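### 4.2 What folding with grippers did to the working day

I spent most of May with the folding crew at Dilness, and the first thing I learned is that folding a shirt is easy right up until you have to do it with two grippers and no fingers of your own. The crew used to fold by hand for the laundry side of the business. Now part of each shift goes to folding with hand-held grippers, so that Latix can train its arms on the recordings, and people have strong feelings about it!

Tormod Strand, who had folded by hand for years before the switch, told me his old pace was a matter of pride. With the grippers he felt like a beginner again – and he didn't love being a beginner in front of the new hires (who picked it up faster than he did, which came up a lot at lunch). The target was 200 folds a week per person, and over the study period the crew logged 1,660 in all. Dark clothes were the ones people grumbled about most. You pinch a corner, the rest bunches up, and then you're chasing the shape of the thing across the bedspread.
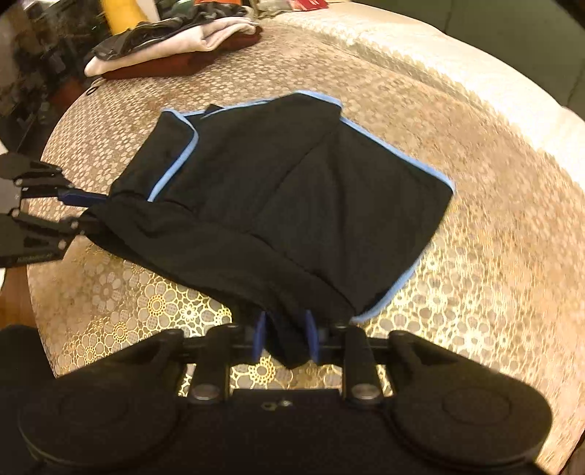

**Figure 3.** A black garment with light blue piping, partway through a fold, held by two grippers. Folded clothes are piled farther back on the bed.

### 4.3 Who gets to say a fold is good?

Before the grippers came in, a fold was good if the person next to you didn't redo it. Now there's a review step, and reviewers at Vomell had rejected almost 600 folds by the time I left. The folders could see the number but couldn't see why, and that bothered them far more than the number did. Several asked me to pass along the same request: let us sit in on a review. I did pass it along, and two of them were invited to the next one.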